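New results thread! We finally have numbers on the "people instead of robots" training data, and I've been sitting on them for weeks, so bear with me, this one runs long.

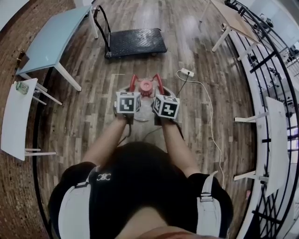

Kipchumba Rweyemamu replied to the teaser post already, asking whether any of this beats plain old teleoperation or if we just got tired of fixing the robot. Fair question! A bit of both. Let me get into it.

Quick background for anyone who missed the spring posts. The project is called Areler. We want a two-armed robot to learn household chores that need both hands at once, like picking up something bulky by its handles, turning it, setting it down where you want it.

The usual way to get training data is to drive the robot by remote and record everything. It works. It is also painfully slow, and your operator is cranky by lunch.

So we record people doing the chores themselves, with printed marker cubes at the hands. Software finds the black-and-white patterns in the video and works out where each hand is and which way it's turned. The view is from head height looking down, so you mostly get forearms, hands, object, floor.

Why cubes and not flat tags? We tried flat tags first. The second you roll your wrist, the tag faces the wall and the track is gone. With a cube there's nearly always another face pointing at the camera. Every face has its own pattern, so the software knows which side it's seeing.

Ok, the comparison. We took one task family (grab a cleaning appliance by the handles, lift, rotate, put it down on a target) and trained the same policy three ways.

Set A: 200 teleoperated runs on the robot.
Set B: 200 human runs with cubes.
Set C: 1000 human runs with cubes.

Same network, same training schedule, 3 random seeds each. I was strict about that because last time I wasn't and I got roasted for it (deservedly).

At equal size, teleop wins. Set A beat set B on every seed. I kind of hoped it wouldn't, but there you go. Human hands do things the gripper just can't copy, and with a small set the policy picks up those bad habits and has nothing to balance them out.

Set C passed set A though!! On every seed. And collecting it took less of our time than set A did, even with all the re-recording. That's the part I've been dying to post.

Where C still loses: the very last bit of the put-down. People let go of stuff early and sort of let it settle. The robot tries the same trick and you get a thunk. Teleop operators are way more careful there, probably since they've all broken something.

Somebody is going to ask about tracking dropouts so here goes. The bad moments are when a forearm crosses in front of the cubes, or when one cube hides the other. Short gaps we fill in by interpolating. Long gaps, we toss the whole run. I'd rather lose a run than teach the robot that wrists can teleport.

Glare was the other headache. Shiny floors plus big windows wash out the pattern edges, and the pose starts to jitter. We ended up locking the exposure before each session. Super boring fix, worked better than the two clever ones I wrote.

Cords! I did not have cords on my list of problems. A plugged-in appliance has a cable that tugs back a little when you turn it, and people adjust for that without thinking. The policy never sees the force, only the motion. We split those runs out and they're clearly harder. More on that when I have a proper plot.

Retargeting, for the nerds: we take the cube pose, apply a fixed offset to get a wrist pose, then solve for both arms together with a penalty on changing the distance between the hands. Solving each arm separately was a disaster for anything with two handles. The arms slowly drift apart and the object loses.

Things I'd do differently: calibrate the cube offset per person, not per session. Hand sizes vary a lot more than I figured. And label failed grasps while recording. Going back through the video later is miserable, ask me how I know.

Next up is mixing the sets. Lots of human data, then a small helping of teleop just for the put-down. Early runs look good but it's one seed, so I'm not claiming anything yet.

Write-up should be out in December if the plots behave. Code for the cube tracking goes up at the same time, printable patterns included. Print them on matte paper please, I beg you.

Kipchumba, does that answer it? If you want the per-seed curves before then, send me a message and I'll dig them up.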